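The Spreadsheet That Held Up a Footbridge

I learned structural design on paper, which makes me sound a hundred years old. I'm not! The office in Stunthorpe where I started just didn't trust software, and for my first 16 months I did every timber beam by hand, on green paper, with a pencil I was told to keep sharp.

So when we moved over to Scanlon last November I was probably the crankiest person in the building. Scanlon does timber and light steel frames, and it does them fast. You sketch the frame, tell it what's sitting on top, pick your code and your snow load, and off it goes. My first real job with it was a footbridge out at Voltthorpe – one span, two glulam beams, a deck, a handrail people will definitely lean on. By hand that's a good 4 days for me. Scanlon gave me an answer before my coffee was ready.

I didn't believe it, of course. I went back to my old spreadsheet (the one with the orange tabs, which I've dragged through three laptops) and ran the beams again. Bending matched. Shear matched. Deflection was off by 30 percent, and I had a very smug afternoon until I found out the mistake was mine. I'd left out the creep factor. It had been missing from that spreadsheet for 5 years.

That shook me up a bit, I'll admit. I spent the next week opening old jobs one by one and checking every long span I could find. They were fine, mostly thanks to my habit of going up a beam size whenever I feel nervous.

We tried Riltisness too, on a loan license. Prettier drawings, much nicer printouts, but it buries the load combinations three menus deep and I like to see mine. If I can't follow where a number came from, I won't sign under it.
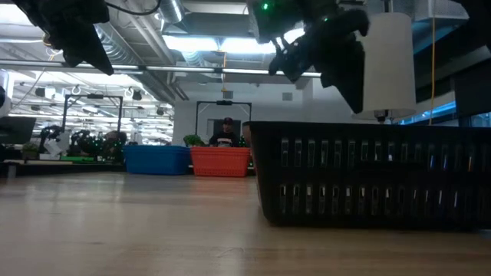

The spreadsheet is still on my desktop, by the way. I fixed the creep factor and gave it a new tab, and I still run one beam from every job through it before the drawings go out.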